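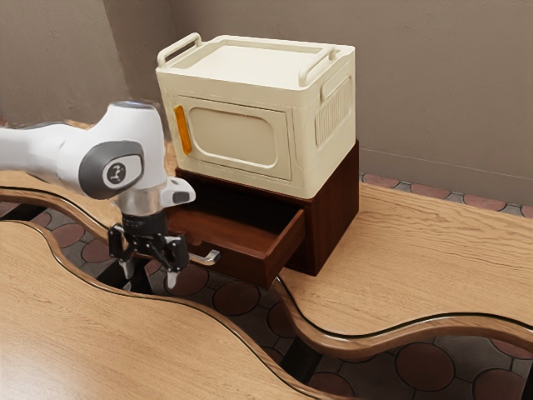
Planning for the second arm at Gromau is nearly done, and we're pleased with how it's shaping up! The simulated kitchen has let us try layouts before spending on furniture, and the drawer task, with the gripper pointing straight down over the bar handle, settled which fingers to price. Farzad Taheri has a quote of £2,593 for two sets, spares included.

Still to buy: a mounting plate and 30 metres of cable. Wajid Durrani wants 40 - I think he's right, given the wavy counters.

We'd like to move the unspent travel money across and order in April, if you agree.

Siamak Ahmadpour
24/02/2023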